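Gramlow Two-Arm Table Cell: Demonstration at Dunstan

The Gramlow is a table cell with two small robot arms, made for packing and sorting of light things. In February we open the demonstration room in Dunstan for visitors, and the cell is shown there at work. A visit takes 39 minutes and is free of charge, but please write to us before you come.

The arms stand face to face on one aluminum rail at the front, and each of them has its own base plate. Walls close the cell on three sides, so visitors can stand at the front and see everything well.
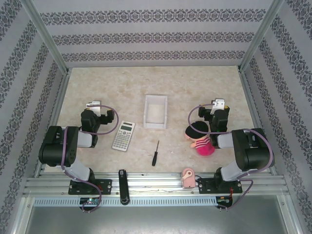

Each demonstration begins with simple picking at a slow speed. After this, Merle McAlister explains how a new task is taught to the arms, and guests may try it for themselves. You are welcome to bring your own small parts. The limit for one part is 400 grams, and it must not be wider than the opening of the gripper. Please do not bring glass, liquids or anything with a sharp blade.

The grippers have two fingers of yellow color. They are a wear part, and we sell them in pairs. Changing a pair needs one screwdriver and a little patience the first time.
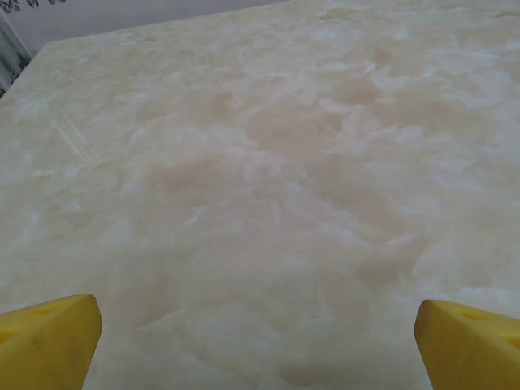
Can I buy the cell with one arm only?
We sell it with two arms as standard, but Flastum can prepare a one-arm version on request. The second arm can be added later to the same rail, and delivery of it takes 18 working days.

The control program is called Vokatia and runs on a normal office computer. It keeps up to 500 taught tasks, which can be copied to another cell of the same type. The menus are in English and German, and a Polish version is in preparation.
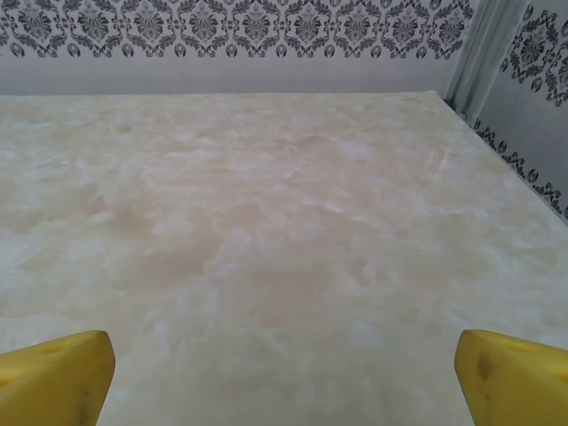

For the installation you need a level floor and one usual wall socket. Shayne Goodwin comes to your site, puts the cell in place and trains two of your people during one day. This day is included in the price. Longer training is possible, and we make a separate offer for it.

Visits start at 10 in the morning and at 2 in the afternoon. When you write, please tell us how many persons will come and what kind of parts you work with, so that we can prepare the right task before your visit. Parking is behind the building, entrance from the side street.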